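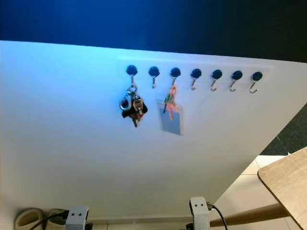

*The key hooks, with keys on the left-hand end.*

## Section 2: Opening up the house and getting the heating going

Welcome to Iseck! If you have come straight from the ferry you are probably cold and want a cup of tea, so do have one first if the kettle is to hand. The electricity stays on all year and nothing in this section will mind waiting half an hour. After that, please work through the steps in the order given. They were written down by Irén Boros, who looked after the house for many winters and knew every pipe in it, and I have only added a few bits where guests have rung me up to ask.

### 2.1 Turning the water on

The main stopcock is under the kitchen sink, at the back on the left, behind the washing-up things. It has a red wheel. There is a second one out by the gate, but that belongs to the water company and should be left alone.

1. Check that every tap in the house is closed, including the one over the bath, which is stiff and can feel closed when it isn't.
2. Turn the red wheel slowly anticlockwise, a quarter turn at a time, until it stops. Then bring it back a tiny bit so it doesn't seize.
3. Open the cold tap in the kitchen. It will cough and spit for a while, and the water may come out a little brown. Let it run until it is clear.
4. Do the same upstairs, cold taps first and hot taps afterwards.
5. Flush both lavatories once.

**Note:** If the house has been shut up for more than 14 days, let the shower run hot for a few minutes with the bathroom window open, and stay out of the room while it does.

### 2.2 Starting the boiler

The boiler is a Celon and lives in the tall cupboard on the landing. It is an old thing but a good one, and it likes to be treated gently. Have a look at the pressure dial before you touch anything else. The needle should be in the green part.

1. If the needle is below the green, open the small black tap underneath the boiler until it climbs back, and close the tap again firmly.
2. Set the switch on the wall to ON. The little screen will think for a moment and then show the time, which will almost certainly be wrong (never mind that for now, see 2.3).
3. Press and hold the flame button until you hear a click.
4. Wait. It can take 30 seconds before anything happens, and it is tempting to press again. Please don't, as that sends it back to the start.
5. Put your hand on the pipe at the top after a few minutes. It should be getting warm. 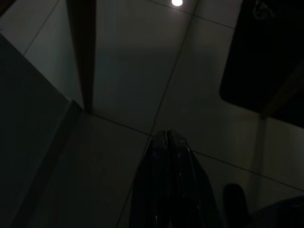
The radiators come up one after another, starting nearest the boiler, so the back bedroom is always last and you may well decide it is broken before it has had its chance. Give it roughly an hour. If it is still stone cold at the top after that, there is air in it and it needs bleeding. The bleed key is in the drawer of the landing table, along with an old flannel to catch the drips. Turn the key half a turn, let the hissing finish, and close it as soon as water comes.

**Caution:** The hot water is set to 60 degrees and comes out of the bathroom tap very hot indeed. Please run the cold first for children.

### 2.3 Setting the timer

The timer is the white Tremico box beside the thermostat. You don't have to use it — plenty of our guests simply turn the dial up when they are chilly and down when they go to bed — but if you are staying a week or more it is well worth the bother.

1. Press CLOCK and use the arrows to set the time. It has no idea about summer time, so from spring onwards it needs putting forward by hand.
2. Press PROG once. The first number to flash is the morning start.
3. Set it with the arrows and press PROG again to move along. There are 2 heating periods a day.
4. When the screen stops flashing, leave it be and it will save itself.

If you get in a muddle, press both arrows together and it goes back to the way Irén left it, which suits most people very nicely.

### 2.4 If something won't work

Have another read through 2.2 first, especially step 4. After that, ring Rostami Heating in the village, whose number is taped inside the cupboard door. They know the house and will put the visit on our account. In June they close at lunchtime, so try to catch them in the morning. 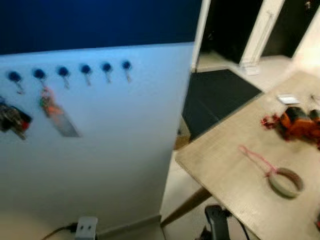
*Key hooks, with the electrical socket lower down on the same panel.*

Closing up is covered in Section 7. Please leave the water on if somebody is coming in the same day you go.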